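Adstead Swap Shelf: a year in

The swap shelf at Adstead turned one in September, which is older than most of us gave it credit for when it went up. It began as a bookcase by the side door with a handwritten sign saying PLEASE TAKE SOMETHING. People read this as PLEASE LEAVE SOMETHING, and by the end of the first week we had a bookcase, a table in front of the bookcase, and a bread maker underneath the table.

We now have a proper ledger, thanks to a reader who likes ruling lines. According to the ledger, 1,138 things have come in and 1,000 have gone out. The second figure is suspiciously round and I have asked to see the workings. Either way, the difference between the two is what you trip over on your way to the toilets.

A few words on what moves and what doesn't. Jigsaws go within the day, even the ones marked "one piece missing, sky". Children's wellies go before they have been put down. Flower pots, cake tins and anything with a working zip are safe bets. Cookery books depend on the fashion: the microwave ones have sat there since the beginning, and I have started to feel protective of them. Fondue sets come in, go out and come back again after Christmas. I believe there are only two in circulation, and that everyone in the village has now owned both.

Then there are the chargers. We have a box of 36, all black, none of which fits anything. If you have lost a charger for something bought before your children were born, please come and try your luck on a Wednesday, when the light by the door is on and you can read the small print on the plug. Please don't take one home to test and then bring it back with two of its cousins.

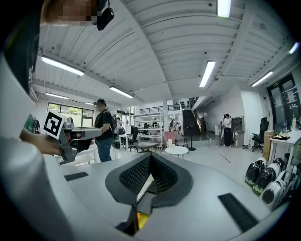
The Bemton shelf, over the hill, has been going three years longer than ours and likes to mention it. They run theirs on tokens: you bring one thing, you get one token, you take one thing away. It is all very fair and their table is extremely tidy. I went over in the spring with a lamp, came away with a token, and found nothing I wanted to spend it on. The token is still in my coat. I have considered leaving it on our own shelf, where somebody would certainly take it.

We talked about tokens at Adstead and decided against them, mainly on the grounds that we would lose them. What we have instead are some house rules, which have grown up the way house rules do, one annoyance at a time. They are now on the wall by the shelf, but I am told the wall is hard to read from behind the exercise bike, so I will go through them again.

Clean things only, please. A casserole dish with a bit of casserole in it is still your casserole dish.

If it plugs in, tape a note to it saying whether it works. "Worked when I last used it" is a fine note if you can remember the decade.

No mattresses, no car seats, no paint. Half a tin of magnolia is half a tin of magnolia wherever you put it, and we already have plenty of walls that colour.

Clothes on hangers or folded. We had a bin bag in July that stayed tied for a month, as everyone assumed it belonged to someone braver.

If you are only looking, that's all right too. Several people come every week, pick everything up, put everything down and go home. They keep the dust off.

The exercise bike, by the way, is free to anyone with a van. It is also free to anyone without a van who feels they could ride it home, though the wheel at the back is missing by design.

Starting next month the shelf will be open until six in the evening on Wednesdays, for the benefit of those who work and have been hearing about the jigsaws second-hand. Mornings stay as they are. If you find the door stiff, lift and push. If you find it locked, you have come on the wrong day, and leaving a box on the step will not turn it into the right one. It rained on the last box, and it was full of encyclopaedias. They are a good deal thicker now and only go up to M.

We are also short of a few things, if you are clearing out. Requests in the back of the ledger include a cake stand, knitting needles in the larger sizes, a cat carrier that closes and volume two of anything. One entry simply says "a good torch", underlined twice, with no name or number beside it. If you have one to spare, leave it on the top shelf and we shall see who comes for it.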